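Visit report: Skividlow returns and sorting depot
Mar 14, 2022

Purpose of the visit was to see how mixed small goods are held between intake and sorting, and whether the metal bins in use there would suit our own counter at Grelleck. Nesrin Demirtaş met us at the loading door and stayed for the full tour. Nevzat Kılıçarslan joined for the part on bin maintenance.

Intake. Office and household items arrive in cardboard trays from the Jorkis stores. Trays are weighed, the slip is stapled to the rim, and the contents are tipped into a bin without pre-sorting. The depot handles more than 1,000 items on a normal day. Peak is in May, when the schools clear their cupboards. The tipping station is set too low for tall staff; a 60 mm riser has been ordered.

Bins. Two types are in use. The older ones are painted sheet metal with sloping sides, bought from Mthembu as a lot of 200. The newer ones are molded plastic and are kept for paper goods only. Demirtaş prefers the metal type for anything with a hard edge -- staplers, punches, tape dispensers -- as the plastic floors gouge and then catch on card. Paint life on the metal bins is poor. The inner walls chip first, then the floor goes down to bare metal, after which wear slows considerably. Kılıçarslan does not repaint them. He checks the floor and seams every 2 months and files down any burr.

The sloping walls do what was claimed for them in the catalog. Small items slide toward the middle of the floor and seldom stay in the corners. Flat items are less well behaved and tend to stand up against the sides. A few pieces per bin is the working load at the sorting bench; above that, dark items are hard to tell apart on the gray floor.
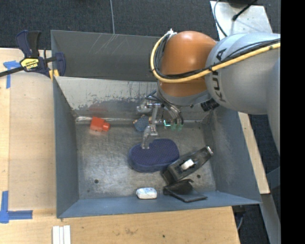
Sorting bench. Light wooden tops, replaced one section at a time. Bench height is fixed. Lighting is adequate, although worn metal gives bright reflections at certain angles and we would want diffusers fitted. Noise from tipping was higher than expected. Felt pads under the bins were tried last year and dropped, as they held grit.

Items to follow up: price for a half lot of the metal bins, drawing of the rim, and the floor inspection sheet, which Kılıçarslan will send. Parking is behind the building, entrance from the canal side.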